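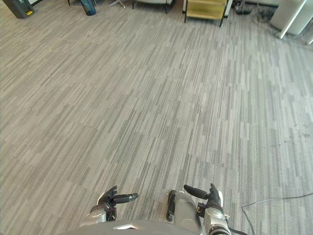 The Operator's Hour Should Count as Work

An opinion from the Hivwood Office of Training Practice

Most public discussion of robots that learn by demonstration concerns the robot. Readers are told how many joints it has, how quickly its policy was trained, and whether it managed the task on stage. The person who showed it the task is mentioned in passing, if at all. It is the position of this office that the demonstration is skilled labor, and that organizations which collect demonstrations should plan, pay for and record it on that basis.

Our view comes from practice. Under the Camis program, operators at Hivwood have recorded 900 demonstrations of simple handling tasks: picking an item up from the floor, turning it, passing it from one hand to the other, setting it down. Some were given by remote control, with the operator's own hand movements carried over to the robot's. Others were given by taking hold of the arm and moving it through the task. Of the 900, we kept 700. The others were set aside after review, most of them for faults in the demonstration itself and very few for faults in the machine.

Those faults deserve attention. An operator who is tired begins to hurry the approach. The hand arrives at a poor angle, the grasp is corrected at the last moment, and the correction becomes part of what the robot is taught. A person watching would know to ignore it. A learning system has no such judgment and will give the fumble the same weight as the lift. We have seen a trained policy pause above an object for no purpose, in the same spot where one operator was in the habit of stopping to think.

What the operator sees matters as well. A view from the head gives a good sense of where the hands are in the room and a poor sense of what the fingertips are doing. A view from the wrist has the opposite strengths.

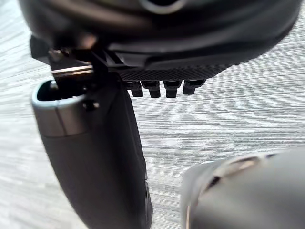 Operators need time to learn to move their attention between the two, and that time is seldom in the budget. New staff at Hivwood now spend two full shifts on practice sessions whose recordings are deleted. Several managers objected to this when it was introduced. We understand the objection, and we would make the same decision again.

It is sometimes argued that quantity will settle the matter. Collect enough demonstrations, the argument goes, and the bad ones will be averaged away. This office does not find the argument convincing for tasks done by hand. Bad demonstrations tend to be bad in the same direction. People who are hurried all hurry the same part of the task, and people who cannot see the contact point well all press too hard. Adding more of them strengthens the error. When we prepared the Van Wyk handling set, a selection of 500 carefully reviewed recordings gave steadier results than the full collection from which it was drawn.

A second argument deserves a fairer hearing. Smaller groups say that they cannot afford trained operators and must rely on whoever is available that afternoon. We accept that budgets are limited. Even so, a small group can write down who gave each demonstration, by which method and at what hour of the shift. It can allow operators to mark their own failed attempts without penalty. This last measure has been the most useful one we have adopted. Operators nearly always know when a demonstration has gone wrong, and they will say so if the count of completed recordings is not the only number on which they are judged.

There is also the question of credit. When Truvetent, the review software we use, was first set up at our site, it stored the robot's serial number with every recording and had no field for the operator. We asked for one and were given it — though only as an optional note. We would prefer that it be required, with a staff code in place of a name where privacy calls for it. A data set that lists its sensors in full and leaves out its teachers is not fully described.

We therefore ask partner sites to adopt three rules before the next round of collection in December. Sessions at the controls should be short and should be separated by real breaks. Operators should take part in the review of their own recordings. Practice time should appear in the project plan as a line of its own, so that it cannot be quietly removed when a schedule slips.

Sites that already keep operator records are invited to share their forms with this office. Ours is still being revised, and the section on remote control in particular is longer than it needs to be.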